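Lecture 7: Learning from demonstration with two arms
Reading time: 9 minutes

Last time we ended with single-arm behavior cloning and the problem of drift. The policy makes a small error, lands in a state the demonstrator never visited, and makes a bigger one. Today we look at what changes when there are 2 arms, and at one method that handles it fairly well.

Notation first. Let o be the observation (wrist views plus joint positions) and a the action for both arms stacked into one vector. A plain policy maps o to a. An action-chunking policy maps o to the next k actions and runs several of them before looking again.

Why chunks help. With k = 1 the policy decides at every step, and every decision is a chance to drift. Longer chunks mean fewer decisions. They also help with pauses. A demonstrator who waits for the other arm leaves a run of nearly identical observations with different actions after them, and a one-step policy can get stuck there. The cost is slower reaction. If the object slips early in a chunk, the arms finish the motion anyway. Bhat's notes on the Drasa setup go through this trade-off in more detail and are worth reading before the lab.

One policy or two? You can train each arm separately or train them jointly. Separate policies need less data, but neither one knows what the other is about to do. In the Drasa experiments, 100 demonstrations per task were used for both versions. The joint policy did better wherever both arms touched the same object. On tasks where the arms worked apart, the results were close.
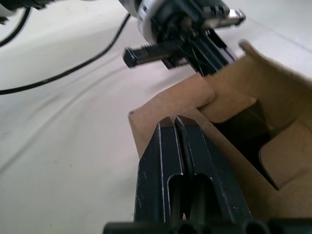
Wrist views carry most of the contact information in these tasks, and they have a known weakness: the gripper hides part of what it is about to touch. At the cardboard box, the right gripper's own fingers stand in front of the near wall, while the deepest part of the interior is nearly black. The other arm's gripper is in view above the box, so this one observation does tell the policy something about both arms. Kovačević and Collet argue that this overlap explains part of the joint policy's advantage. Their test was to mask the other arm in the wrist views and retrain. Performance fell on the shared-object tasks and hardly moved on the rest.

Be careful with that result. Masking also removes background pixels, so some of the drop may come from there. A better control would mask a region of equal size somewhere else.

For the lab: train the joint policy with two chunk lengths of your choice, keep everything else fixed, and report the failures by type (missed grasp, collision, stall). Send questions about the training code to Jasmina Softić. Problem set 2 is due before the March break.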